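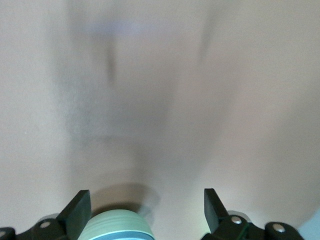 Can a machine do the tidying up in a small workshop yet?

It can do one tidying job, over and over, if you set the bench out for it the night before and don't move the stool.

Reading time: 2 minutes

pundwood_renata
Asking because we're two people and a lot of mess. By Friday the bench has vanished, and my business partner has started forwarding me videos of arms folding shirts. I don't need shirts folded. I need things put back where they live.

kheri_n
We had an arm on trial in Nellville through June. It was set to clear a tray of parts into bins, 100 goes, and it managed 58 without anyone stepping in. The other goes mostly involved me stepping in. Lovely manners, mind. It never once slammed a drawer.

lau_bench
58 is good! My apprentice would frame that.

izzati.e
I'd push back a bit, Kheri. You ran it on mixed bins in a shed with one window. We've got ours on a single job, picking up round stuff and standing it on a shelf, and it's earned its corner. It's slow. I'm also slow, and I want a lunch break.

kheri_n
Fair, but who puts the round stuff where it can reach?

izzati.e
Me.

kheri_n
Right.

faizal_l
Home user, so take this with salt. Ours does the kitchen table after tea, in theory. It takes more than 6 minutes to move a mug. My daughter narrates it like the snooker. She has since learnt to clear the table herself, out of impatience, so I'm counting that as automation.

Ningsih G
You're all judging it on speed. Leave it going at 2 in the morning and who cares how long a mug takes? Trouble is the odd shapes. Cables, rags, anything floppy. Until that's sorted I'd buy shelves.

izzati.e
Agree on cables. Don't agree on shelves, I've got shelves, they're full of cables.

pundwood_renata
So the verdict is a very patient colleague who only likes cylinders. Has anyone tried the Emora one? They've offered us a fortnight.

kheri_n
Take the fortnight. Hide the rags.

Contact the moderators | © Pundwood Bench Forum | Back to top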